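Home help boards > Tidying and storage

Small round table keeps turning into a dumping ground

Posted by Birger Hägglund, July 1, 2021

Hi all! I look after the ground floor of our shared workspace in Wernport, and I love the place, but the little white table is beating me. Everything that has no home lands there. I got an open tray with a dark inside and pale sides, and so far the mouse is in it and the rest is still up for grabs: a small green-and-white box, a framed plant silhouette, crumbs. The shelves behind are filling up the same way (remote, crumpled blue cloth, power strip next to the glass tank). Where would you start? 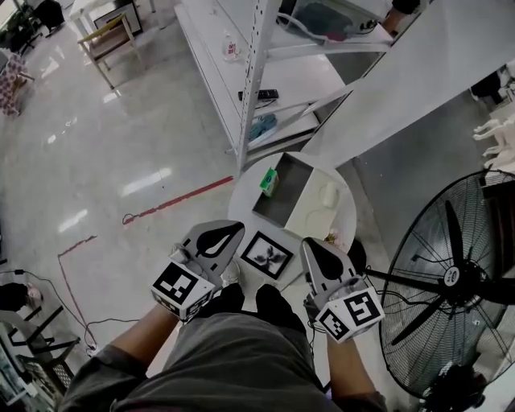
2 replies

Ivar Skjelbred

Oh, I love a job like this! Start with the crumbs, seriously. Wipe the table, then put back only the tray. Wind the mouse cable in a loose loop and tie it with a bit of string. The plant picture is lovely, give it a wall or the top of a shelf! Then one shelf for cloths, one for remotes and small electrical stuff. And please move that power strip well away from the tank. I had a tank on my own shelves for years and water gets everywhere when you top it up.

Is there more room on the other racks?

Birger Hägglund

Great ideas, thank you! Most of the white rack by the column is taken up with equipment, but the lower shelf has space. The big black fan has to stay on the floor.

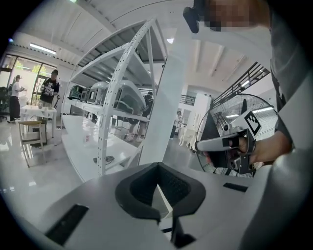

Ellwood

Get a box with a lid. Works for me.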